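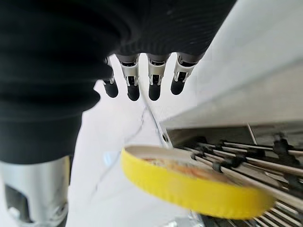 Replying to the question about white surfaces in the Grikwood kitchens, as we have had ours for a bit over two years now and I said I would write something up. The colour has been fine for us and I would choose it again. It does show everything. Crumbs, tea drips and hair all turn up on it, and so does anything with a lead, like the thin dark cable running across the white there. In strong light the white washes out a bit and the dark things on it are all you notice. If that sort of thing bothers you, look at the mid grey sample before you order.

On cleaning, we use a damp microfibre cloth and a drop of dishwashing liquid, then a dry cloth. Tea stains come off with bicarb paste left for ten minutes. Turmeric took three goes and one afternoon of direct sun. I would not use the cream cleaner that was recommended on this list last winter. It left a dull patch next to our cooktop that you can feel with a fingertip.

I have put the earlier message in below, as it went out before several of you joined.

Earlier message to the list:

"Hello all. We are in one of the older Grikwood units and about to order a new benchtop and sink. The fitter is pushing white for the bench and a double bowl sink. I have three questions. Does white hold up with kids in the house? Is a double bowl worth it on a bench that is not very deep, or would you put in one big bowl and a drainer? And has anyone fitted the tall tap from Noltia, the 3739, and does it splash? We have 700 mm under the overhead cupboard on that side and I'm told this is plenty. We don't own a dishwasher and are not planning on one. Happy to hear from people who regret theirs. Replies to the list please, as I think others are at the same stage."

Taking the second question next.

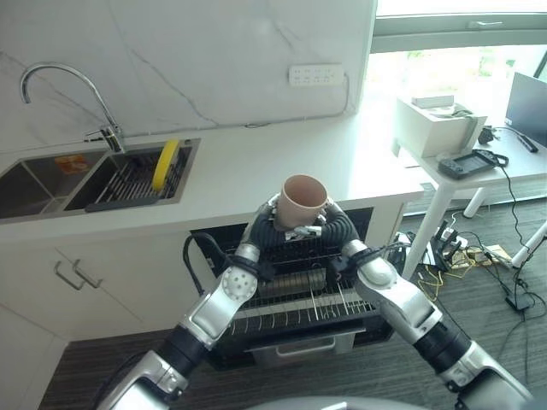 A double bowl makes sense if you wash up by hand, and in your place I would get it. One big bowl is better for oven trays and stockpots, but then the wet dishes have to go somewhere, and on most of our benches that means a plastic drainer taking up the spot where you would be chopping. A slatted rack that sits down in the right-hand bowl, with the left one kept open for washing, leaves the rest of the bench free. The water goes straight down the plughole and you never have to tip out a tray. Cups and bowls suit it well. Dinner plates depend on the slat spacing, so take a plate with you when you go to buy the rack. I didn't, and exchanged ours the next day. Kurtuluş on the main road had them in two widths when I was last there, in February, and they let you try one in a display sink.

A few points on the rack. Ours lifts out, and I do that every week or so and scrub underneath, where a slimy film builds up at the back corners. Check that it clears the rim of the bowl when you lift it. The first one we brought home had to be tilted to get it past the tap.

I can't help with the Noltia one as we have a different brand. A gooseneck shape in general is good for filling tall pots and it will reach both bowls if it swivels. Splash depends more on how deep the bowl is and how hard you run the water. Our bowls are on the shallow side and I turn the tap on about halfway. Ask the plumber which side the lever will go and whether it has room to move all the way back. If there is a wall or a splashback close behind, a side lever is the safer choice. As to the 700 mm, measure from the finished bench and not from the old one, as the new top may be thicker.

White with kids: yes, it has held up. We have 3 of them. There are two small chips on the front edge, both from saucepans, and I filled them with the repair kit that came with the top. You can find them if you know where they are.

Joins are the thing I would ask the fitter about. Our bench is in two lengths and the join ended up close to the sink, where it gets wet all day. The silicone has gone brown and I have redone it once. The people over in the Imo block had theirs moved further along at no extra charge, but they asked before the top was cut.

I still have half a tube of white silicone and the leftover repair filler if either is of use. Send me a message off list and I will leave them in the laundry.

Unit 43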